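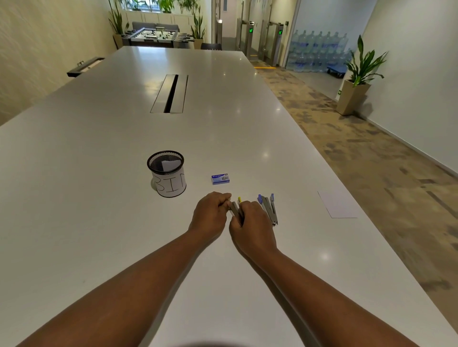

4.2 Head camera and choice of end effector

The stapler task was selected for this comparison because both hands must work very close to each other, and the fingers cover a large part of the object. In Figure 3 the stapler is held in both hands, with the fingers curled over its top, as seen from the head camera. The pen holder marked "BIN" stands to the left and the box of staples lies farther back. A second stapler, with a blue plastic top, is close to the right hand. This closeness is important for our question, as the perception module can easily assign the grasp to the wrong stapler.

We compared two end effectors, the two-finger Vivia gripper and the multi-finger Peda hand. Both were driven by the same Tu controller, and the gains were not changed between the two conditions. The head camera was fixed 680 mm above the table surface in all trials. In an earlier test we used a height of 700 mm, but at this height the staple channel was too small in the picture to be judged reliably. We therefore report only the results from the lower position.

With Vivia, the view of the object stayed more open. The two fingers are narrow, and the hinge of the stapler was usually visible during the whole opening movement. However, the gripper holds the body along one line only, and the stapler rotated in the grasp when the other side pushed on the top part. We tried to correct this with a higher closing force. It reduced the rotation, but the release became slower and the stapler was sometimes moved on the table after the release.

With Peda the situation was the opposite. The grasp was stable, also when the top part was pulled with some force, but the fingers covered the hinge and often the full length of the channel. The pose estimate was then based on the two ends of the object. In 11 trials the estimate jumped to the neighboring stapler. All of these trials were done with Peda, and we did not find the same error with Vivia — although the lighting and the layout were identical.

A further difficulty comes from the table itself. Its surface is white and glossy, and the ceiling lights appear on it as bright spots. A spot near a metallic part was sometimes segmented together with this part. We did not cover the table with a mat, as the Gruvum protocol asks for the surface of the workplace to be left as it is. Instead, the exposure was locked before each trial, and the depth values inside saturated areas were ignored by the controller.

For the following experiments we use Peda on the left side, where the body of the stapler is held, and Vivia on the right side, where the top part is opened. This combination needs a separate calibration for each wrist. The procedure and its remaining error are described in Section 4.3.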